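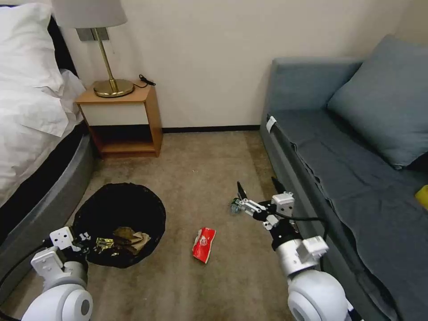 4.2 Do quoted quantities predict what is delivered?

Most earlier work on event rental treats the quote as a fair stand-in for the order. We doubt this. A quote for tents, tables and chairs is written weeks ahead, often before the customer knows how many guests will come, and the firms we studied had different habits when it came to padding the numbers. Keltari rounded chairs up to the next full cart. Drosard quoted the exact figure and kept spares on the truck, which never appeared on paper unless they were used.

Our sample holds 471 orders placed with the two firms for events in and near Clekport. Of these, 79 had to be dropped, in most cases because the delivery sheet was missing or could not be read. Dropping them is not harmless. Missing sheets were more common for large weekend weddings, where crews are rushed, and those are the very orders in which we would expect quote and delivery to drift apart. Any agreement reported below should be read as the best case.

The change log for each order was matched to its delivery sheet by hand. In 144 of the orders kept, at least one line had been changed after the deposit was paid. Chairs were changed most often, then linens, then tent size. Changes to tent size are few but costly, and a firm that has already sent its last large tent elsewhere may talk the customer out of one. The log shows only the changes that were accepted. It says nothing of the ones that were asked for and refused, and we know of no rental data set that does.

Beneš, a booking package used by both firms, offers a "confidence score" for each quote. We found little use for it. The score rises with the number of times a quote is opened and saved, and a clerk fixing a street address will raise it as surely as a customer settling on a guest count. When we left out edits to contact details, the score no longer told the changed orders from the unchanged ones. Its makers may have a better version in hand - the one we tested was installed in July and was not updated during the study.

Furnished guest rooms, which Keltari rents to wedding parties along with the tent, were coded apart from event goods. They are booked as a single line and cannot be compared with chairs by the piece.

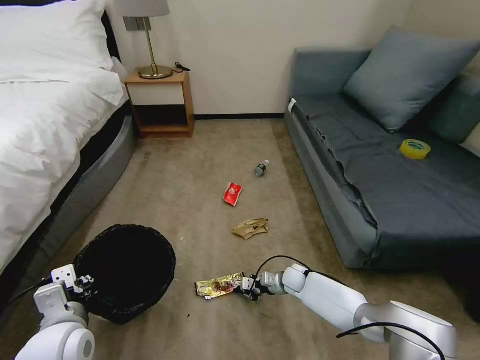

Figure 3. Guest room with bed, nightstand, table lamp and sofa.

Customers seldom changed this line once it was booked. It would be easy to take that as a sign of better planning, but the cancellation fee for rooms is a flat 200 dollars, while chairs can be dropped free of charge until the truck is loaded. The fee alone could explain the gap. We cannot separate the two with the records at hand, and we are wary of studies that claim to have done so using quotes only.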